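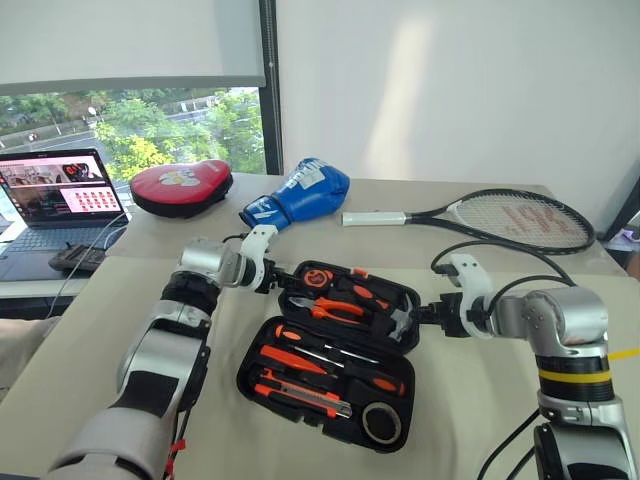

1. Introduction

Search this site Go
Home Courses Student Work Library Contact
Courses > Automation Basics > Student Work > Visit Reports

Report on the open day at Skanex
Written by Negin Soltani
Date of hand-in: 08/10/2019

In April our class was invited to the open day of Skanex, a company that develops work with two-armed robots. I went together with my classmate Ghazal Khosravi, and we were asked to write one report each. Ghazal wrote about the safety part and the talk from Dekalora, so I will not repeat it. My report is about the demonstration with the tool case, because I spent most of the visit there.

The purpose of my report is to answer two questions. The first is why a simple tool case is a good task for a robot with two arms. The second is what I could learn from it for our own course project, Nouri, in which we want to sort kitchen objects with one arm.

2. How the visit was organized

We were 14 students. After a short welcome we were divided into groups, and every group could stay at a station as long as it wished. The stations were called by names, and ours was called Cimberg. I asked what the name means, but the engineer said that it was chosen before she came to the company.

At the station she explained the goal first. Each tool has its own molded place in the case, and the robot should bring the tool to that place. She told us that the team has recorded 2,177 attempts with this case. They had planned for 2,000, but they continued while the schedule allowed it. I wrote down both numbers, as I think it is useful to know how much work is behind one task.

3. The task with the tool case

The case is black and opens into two halves. The tools are mostly orange and black: pliers, a hammer, screwdrivers, a utility knife and a tape measure. For a person this is a very easy work. We do not think about which way the handle must point. 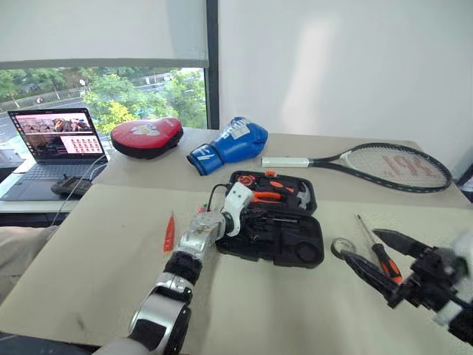
For the robot, the direction is a large part of the difficulty. A screwdriver that lies diagonally on the table must be turned before it can go into a long narrow slot. If the angle is wrong by a little, the tool stays on the edge of the slot and does not go down. The engineer said that the thin tools need more patience than the heavy ones. I was surprised by this, since I had expected the hammer to be the hardest.

The second difficulty is that the case can move. It is light, and when one gripper pushes a tool down, the case can slide. With two arms, one of them can hold the case and the other can do the placing. In my opinion this is the best answer to my first question. The two arms do not need to do the same job, and they also do not need to be fast.

The third difficulty is the color. Many tools have the same orange and the same black, and the case is black too. A dark handle in a dark place is hard to find for a camera. Ghazal asked if it would be better to use a case of another color. The answer was that it would be easier, but that customers do not buy their cases to please the robot.

We also asked about the other things on the table behind, the boxing glove, the red punching mitt and the tennis racket. She said they belong to a different task about sports equipment, and we did not have time for that one.

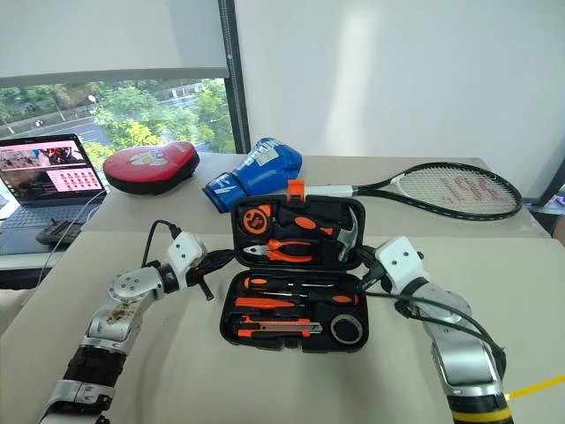 4. Discussion

Before the visit I believed that the gripper is the most important part of such a system. Now I think that the order of the steps is equally important. When a big tool is placed first, it can block the way to a small one beside it. In Nouri we never discussed the order, we only took the nearest object.

There is one weak point in my report. I saw the demonstration for a limited time, and I did not measure how long each placement takes. Therefore I can not compare it with our own results. I wrote to the company to ask for the average time, and I will add it if they answer.

5. What we will change in Nouri

We will fix our tray to the table with 2 clamps, as we have no second arm to hold it. We will also make a list of the order of objects, starting with the spoons. Ghazal will test a lighter tray under the same lamp, and I will rewrite the part of the program which turns the object before it is put down.

I thank Skanex for the invitation and the engineer at the Cimberg station for her clear explanations.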